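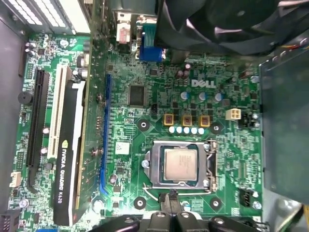 4.2 Gripper comparison on the socket lever

Figure 3. Wrist camera view of the Dell motherboard used in the lever task, with the gripper finger near the processor socket.

We compared two parallel grippers, the Condville and the narrower Barasa, on the retention lever of the processor socket. The arm, controller and wrist camera were the same for both. The desktop case stayed open and upright parts were left in place, including the graphics card (an NVIDIA Quadro K620 in Figure 3) and the fan. These limit the approach angles the planner can use.

Each gripper made 100 attempts from start poses drawn at random above the board. An attempt was scored as a success if the lever left its catch and no other part was touched. The Barasa failed mostly through slip at the bend of the wire. The Condville slipped less often, but its wider fingers touched the cooler mounting pads in several attempts.

Lever position was estimated from the wrist view alone. The detector was trained on 1,425 labeled views, of which 217 were held out. Glare on the metal retention frame was the main source of error, and we did not correct for it. Results for the Grillus controller are given in Section 4.3.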